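집에서 쓰는 물건과 집 자체를 언제 손봤는지 텍스트 파일로 적어 두는 저장소예요. 이름은 `plindenis`. 뜻은 없고, 검색했을 때 다른 게 안 걸리는 단어를 고르다 보니 이렇게 됐습니다.

# plindenis

우리 집은 1984년에 지은 연립이에요. 이사 오고 첫 겨울에 보일러 배관, 베란다 창틀, 현관 도어클로저가 차례로 말썽을 부렸는데, 그때마다 "이거 전에 누가 언제 고쳤더라?"를 알 방법이 없더라고요. 전 주인분이 남긴 건 두꺼비집 안쪽에 붙은 메모 한 장뿐이었고, 그것도 글씨가 반쯤 날아가서 '누전' 말고는 못 읽었어요. 그래서 제가 쓰기 시작했습니다. 처음엔 휴대폰 메모장, 그다음엔 스프레드시트, 지금은 그냥 텍스트 파일이에요. 저한테는 이게 제일 오래가네요.

지금 올라와 있는 기록은 437건이고, 포맷은 버전 2예요. 버전 1은 제 머릿속에만 규칙이 있던 시절이라 변환하느라 고생 좀 했어요 (날짜를 "김장 전날"이라고 적어 둔 줄도 있었습니다... 과거의 나야...).

## 폴더 구조

```
plindenis/
├── log/
│ ├── kitchen.txt
│ ├── bath.txt
│ ├── boiler.txt
│ ├── windows.txt
│ └── misc.txt
├── parts/
│ └── sizes.txt
├── tools/
│ ├── due.py
│ └── check.py
└── README.md
```

방별로 나눌까 종류별로 나눌까 한참 고민했는데, 결국 섞어 버렸어요. 보일러는 베란다에 있지만 베란다 파일에서 보일러를 찾는 사람은 없을 것 같아서요. 창문은 방마다 있지만 고무 패킹 규격이 다 같으니까 한 파일에 모았고요. 일관성은 없어도 찾기는 편합니다.

`bath.txt`가 두 번째로 길어요. 배수구 청소, 실리콘 다시 쏘기, 수전 필터 갈기, 환풍기 뜯어서 닦기 같은 게 계속 쌓이거든요. 세면대는 따로 태그 `#sink`를 달아 뒀으니 그것만 뽑아 보고 싶으면 `grep "#sink" log/bath.txt` 하시면 됩니다.
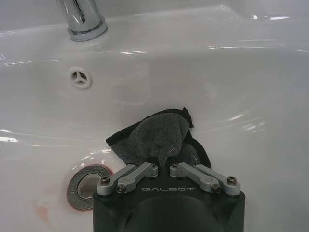
## 한 줄은 이렇게 생겼어요

```
월 | 어디 | 뭘 | 다음까지(일) | 태그 | 메모
```

실제로는 이런 식이에요.

```
January | 주방 | 후드 필터 세척 | 60 | #clean | 과탄산 넣고 불림
January | 현관 | 도어클로저 속도 조절 | - | #fix | 나사 왼쪽이 아래 구간
January | 욕실 | 세면대 배수구 청소 | 60 | #sink #clean |
```

칸 설명을 조금만 더 할게요.

- **월**: 연도는 파일 안에서 구분선으로 나눠요. `== ==` 사이에 적습니다. 날짜까지는 안 적어요. 적어 봤는데 쓸모가 없었어요. "며칠이었더라" 하다가 기록을 미루게 되는 게 더 문제였고요.
- **어디**: 한글로, 집에서 부르는 이름 그대로요. 우리 집은 작은방을 '창고방'이라고 불러서 그렇게 적혀 있습니다.
- **뭘**: 동작까지 써 주세요. '필터'만 적으면 갈았는지 씻었는지 나중에 몰라요. 진짜로 몰라요.
- **다음까지**: 일수예요. 안 적으면 기본값 60이 들어가고, 반복할 일이 아니면 `-`를 넣어요.
- **태그**: 여러 개 달 수 있고 사이에 공백 하나.
- **메모**: 비워도 됩니다. 대신 길게 써도 되고요. 제 보일러 메모 중에는 거의 일기인 것도 있어요.

구분자로 쉼표를 안 쓴 건 제가 메모에 쉼표를 너무 많이 써서예요. 세로줄은 평생 메모에 쓸 일이 없더라고요.

## 스크립트

`tools/due.py`는 할 때가 된 일을 뽑아 줍니다.

```
python tools/due.py
python tools/due.py --tag clean
python tools/due.py --where 주방
```

월만 적기 때문에 그 달 첫날부터 세요. 그러니까 월말에 한 일은 좀 일찍 알림이 떠요. 후드 필터를 며칠 일찍 닦는다고 큰일 나지는 않으니까 그대로 두고 있습니다.

`tools/check.py`는 세로줄 개수가 안 맞거나 일수 칸에 글자가 들어간 줄을 찾아요. 커밋 전에 한 번 돌리는 습관을 들이려고 하는데 잘 안 됩니다. 파이썬 기본 라이브러리만 써서 설치할 건 없어요.

참고로 `due.py`는 원래 Khairul Nair 님이 짜 준 걸 제가 우리 집 사정에 맞게 뜯어고친 거예요. 원본은 훨씬 깔끔했고, 지저분한 부분은 전부 제 손길입니다. 지금도 가끔 고칠 곳을 알려 주셔서 늘 고마워요!

## parts/sizes.txt 이야기

사실 제가 제일 자주 여는 파일은 로그가 아니라 이거예요. 철물점에 서서 "그 나사가 몇 밀리였지?" 할 때 보는 파일이거든요. 전구 소켓, 수도 패킹, 문고리 구멍 간격, 커튼 레일 길이, 방충망 롤러 모양까지 다 들어 있어요. 재면 무조건 여기 적습니다. 영수증 뒤에 적어 두면 세탁기에 들어가요 (두 번 당했어요).

예전에 동네 철물점 Preltmont 사장님이 방충망 롤러는 모양을 그려 오라고 하셔서 그 뒤로는 글로도 최대한 자세히 써요. "바퀴 하나, 옆에 홈 있고 위가 납작함" 같은 식인데 의외로 잘 통합니다. 부품을 온라인으로 살 때는 Wiltano에서 주로 사고, 파일에는 가게 이름 대신 규격만 남겨요. 품번은 바뀌는데 구멍 크기는 안 바뀌니까요.

## 넣지 않는 것

소모품 재고는 여기 안 적어요. 치약이 얼마나 남았는지, 세제를 언제 뜯었는지까지 적기 시작하면 하루가 기록으로 끝나거든요. 한번 해 봤는데 보름을 못 갔어요. 욕실 수납장에 든 건 문 열고 보면 되고, 떨어질 것 같으면 냉장고에 붙은 장보기 종이에 씁니다. 그 종이는 디지털화할 계획이 없어요. 식구들이 전부 쓰는 유일한 시스템이라 건드리면 안 됩니다.

대신 수납장 자체는 적어요. 벽에 건 물건은 전부 `#wall` 태그를 달고, 나사를 마지막으로 조인 달을 남깁니다. 거울장, 선반, 수건걸이, 시계, 거실 액자까지요. 오래된 벽이라 칼블록이 슬슬 헐거워지는 자리가 있어서, 이건 좀 챙기는 편이에요. 문짝 경첩도 같은 태그로 묶었고요. 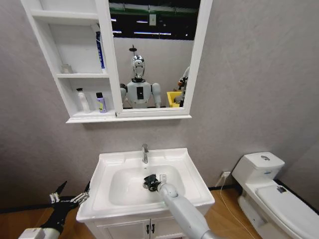 *욕실 거울장. 왼쪽은 열린 선반, 오른쪽은 거울 문.*

비용도 안 적어요. 적으면 슬퍼서요. 꼭 필요한 분은 메모 칸 앞에 `₩`를 붙여 쓰시면 `check.py`가 그냥 통과시켜 줍니다.

## 알려진 문제들

- 윤달이고 뭐고 계산 안 해요. 양력 기준입니다.
- `misc.txt`가 너무 커졌어요. 자전거 체인, 우산 수리, 할머니 댁 전등까지 들어 있어서 언젠가 나눠야 하는데 태그가 엉망이라 엄두가 안 나요.
- 버전 1에서 넘어온 줄 중에 `#old`가 붙은 건 월이 틀렸을 수 있어요. 계절만 믿어 주세요.
- 같은 일을 서로 다른 말로 적은 게 많아요. '세척', '청소', '닦음'이 다 섞여 있는데 `due.py`는 이걸 다른 일로 봐서 알림이 겹쳐 뜹니다. 바꾸는 중이에요. 주방 파일은 끝났고 욕실은 하다 말았어요.
- 윈도우 메모장에서 저장하면 가끔 한글이 깨진다는 얘기를 들었어요. UTF-8로 저장해 주세요.

## 가져다 쓰실 분께

`log/` 안을 싹 비우고 시작하시면 돼요. 우리 집 기록은 형식 구경용으로만 보시고, 주기는 그대로 따라 하지 마세요. 기본값 60일은 제 게으름에 맞춘 숫자라서 식구 수나 물때 끼는 속도에 따라 완전히 달라질 거예요. 숫자는 `due.py` 맨 위에 `DEFAULT_DAYS`로 빼 뒀습니다.

제 친구는 이걸 Kusuma라는 이름으로 가져가서 화분 물주기랑 분갈이 기록에 쓰고 있어요. '어디' 칸에 화분 이름이 들어가더라고요. 그런 식으로 막 바꿔 쓰셔도 괜찮고, 저한테 안 알려 주셔도 돼요. 알려 주시면 구경하러는 갈게요!

풀 리퀘스트는 스크립트 쪽만 받습니다. 이슈는 아무 말이나 남기셔도 되는데 답은 느려요. 보통 저녁 설거지 끝나고 봅니다. 실리콘 예쁘게 쏘는 법 아시는 분은 우선순위 높게 답해 드려요.

## 라이선스

스크립트는 MIT, 로그 텍스트는 CC0입니다. 도어클로저 나사 방향은 제품마다 다르니 그 줄만 믿고 돌리지는 마시고요.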